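July
By the Tirthorpe Home Robotics Desk

Section 7. Teaching the Stikex to Put Small Boxes Away

Can a machine tidy your medicine shelf yet? Partly, and the part it can do is a lot of fun to teach! Small, light cartons are a great first chore. Glass bottles and half-empty blister packs are still beyond it.

Before you start: charge the hand unit to at least 80 percent and clear the shelf.

1. Hold the gripper by its body and open the jaws all the way.
2. Bring the jaws in around the box and close them slowly. Stop when the cardboard starts to give.
3. Lift, pause for a moment, then carry the box to the shelf at your normal pace.
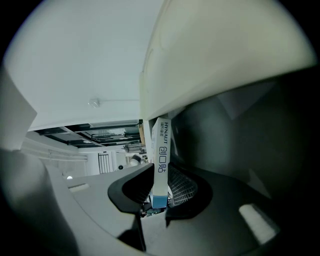

4. Set the box down upright and open the jaws before you pull back.
5. Repeat from a new starting spot. Plan on up to 50 good runs per chore, and mix in different boxes as you go.
6. Send the runs to Ezzat from the Chores menu and leave the unit on its dock overnight.

Note: Tall, narrow boxes tip easily. If one falls, keep going and pick it up again. Those recoveries are wonderful training material, so please don't delete them.

Note: Code 769 means the jaws closed too fast. Redo that run only.

CAUTION: Keep fingers away from the jaws while they close. Do not let the robot sort or hand out medicine. It puts boxes where you taught it to, and a person still needs to read the label.

Cernitari Support Desk, Tirthorpe | Copyright Cernitari | Back to top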